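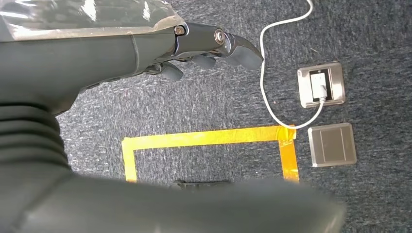 Julladbridge, 6. März 2019. Die Firma Niron erweitert ihr Angebot für Arbeitsräume mit Teppichboden und führt unter dem Namen Flurnex einen neuen Markierungsdienst ein. Der Dienst richtet sich an Büros, Werkstätten und Schulungsräume, in welchen feste Plätze auf dem Boden gezeigt werden sollen, ohne dass der Belag gewechselt wird. Eine Fläche wird dabei mit farbigem Klebeband umrandet, so wie das gelb-orange Rechteck auf dem kurzflorigen, blaugrau melierten Teppich. Auf einem solchen gesprenkelten Boden ist ein warmer Farbton auch von weitem gut zu erkennen.

Vor jedem Auftrag wird der Raum ausgemessen und ein Plan gezeichnet. Der Kunde bekommt den Plan zur Durchsicht und kann ihn innerhalb von sieben Tagen ändern lassen. Danach wird der Teppich gesaugt und das Band verlegt. Für einen Raum bis 200 Quadratmeter rechnet Niron mit zwei Arbeitstagen. Das Band ist in neun Farben lieferbar, auf Wunsch auch in gemischter Ausführung.

Besondere Aufmerksamkeit gilt den Kabeln. Leitungen, die über den Boden laufen, werden im Plan eingetragen und sollen möglichst außerhalb der Laufwege liegen. Niron empfiehlt, vor dem Termin alle losen Kabel zu beschriften.

Flurnex ist ab sofort in Julladbridge und Umgebung erhältlich. Ab Juni wird der Dienst gemeinsam mit dem Raumausstatter Cruzado auch für andere Orte angeboten. Bestehende Kunden von Niron können die Markierung zusammen mit der jährlichen Teppichreinigung bestellen. Muster der Bänder werden auf Anfrage kostenlos zugesandt.

Pressekontakt: Niron, Abteilung Öffentlichkeitsarbeit, Julladbridge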